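Retail Display and Small Shop Layout
Handout 4: Selling from the counter and the little table by the door

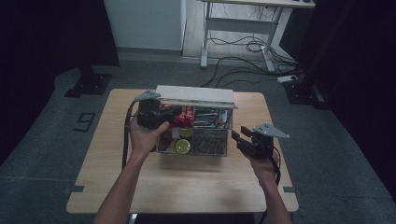 Why do small items sell better near the register than on a shelf at the back?
People have already decided to spend money by the time they get there, and a small extra thing feels like hardly any decision at all. They are also standing still, which they almost never do anywhere else in a shop, and their eyes have to land on something.

I promised last time that we would slow down a bit, and we will, because this is the part of the course where people tend to nod along and then go home and put a bowl of key rings next to the card reader. (I did exactly that in my first shop, and I dusted those key rings for years.) So please read this before class, bring a pencil, and bring your floor sketch from Handout 3 if you still have it. If you've lost it, a new one takes ten minutes and will probably be better than the first.

Words we'll be using

Impulse item: something a customer did not come in for and does not need to think over. Price matters here, but so does explaining. If you have to tell someone what it is, it belongs somewhere else, where you have the time to tell them.

Facing: the side of a package that looks at the customer. Snacks and packets that stand upright show their facing. The same packets lying flat show a lid or a seam, and then you're asking people to dig.

Dwell: the time a person spends in one spot. Waiting in line is dwell, and so is hunting for a wallet.

The Gikard Street shop

We'll spend most of the hour on Natalina Longo's shop, which many of you will remember from the walking visit. When she took it over, there were 52 different products on the counter. She had a perfectly good reason for each of them, and that is really how counters get crowded, one good reason at a time! Over the winter she brought it down to 16, all of them things you could pick up with one hand, and moved the rest to the side wall under a Negri shelf lamp she already owned.

What I like about her story is that she didn't do it all at once. She took a few things away, waited, listened to what people asked for, and put two of them back. The licorice came back within days. The candles never did.

Cosimo Gatti asked in the spring session whether a bare counter looks cold. It can, yes, and I think he was right to bring it up. Natalina's answer was to keep things close together, with the open space all on the side where people set down their bags. Please don't spread a few items evenly over a long surface. They look like leftovers.

Heights and reach

For a standing adult, I'd keep impulse items between 22 and 48 inches from the floor. Lower than that and you are selling to children, which is fine if you mean to, though their parents may have opinions. Remember too that some of your customers are seated, and walk (or roll, if you can borrow a chair) through your own line before you settle on anything.

For next time

Choose a shop you go to anyway. Stand in line, buy something small, and write down what you noticed while you waited. One page is plenty. Edeltraud Grabner's page from last June is in the blue folder if you'd like to see how loose it can be.

Reading: the Brultar chapter, first half only. We'll do window light with Ilham Oei after the break.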